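About Us: Come See the Grippers at Work

Stop by on an open day and you'll probably find us at the kitchen table.

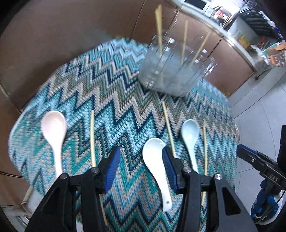 Ifor Owen

Hi! I'm Ifor, and together with Idrisa Shemweta I run Harries, a small shop that works on robot hands and the skills that go with them. Most of our visitors come expecting a big arm behind a fence (I would too), so the first thing they meet is a round table with a zigzag tablecloth, ceramic spoons and bamboo chopsticks. That's the spoon demo, and it's the one people talk about on the way out.

The way it works is pretty simple. You take the hand-held gripper, close the two blue-padded fingers on a soup spoon and try to move it where you want it. Spoons are mean little things. The bowl is wide, the handle is narrow, and glazed ceramic doesn't give you much to hold on to. Chopsticks are a different kind of trouble – long, thin and happy to roll – and the last part of the demo is getting them into the glass holder. Kids are usually better at it than their parents, and much louder about it!

Idrisa and I met at Gandumeck, where we both worked on packing machines that picked up the same box all day long. It was good work and I learned a lot from it, but I kept wondering about all the odd stuff in a normal kitchen drawer. We started Harries with 4 people and a borrowed bench, and our first paying job was a set of finger pads for Vilero. They wanted 300 pairs. We made 177 that passed our own checks, threw out a sad pile of the rest, and then went back and fixed the mold. They still order from us, so I guess they forgave the wait.

The open days began one November, when a teacher from up the road asked if her class could visit. Idrisa said yes before I'd even read the email. We've had 900 visitors through the door now, and we still run it much the same way: a short hello, a turn at the table for everyone, then questions for as long as you feel like asking them. Groups from Fallovitz come by too, and their questions are hard (bring more of those, please).

You don't need to know a thing about robots to come. Wear what you like, tie back long hair, and tell us ahead of time if you're bringing more than one class. If you'd like to try the demo standing or sitting, either is fine.

Recent from Harries
- Finger pads: soft, softer, too soft
- What to expect on an open day
- Idrisa's notes on picking up chopsticks
- How we fixed the Vilero mold

Contact | © Harries | Page updated 2023-08-22 | Back to top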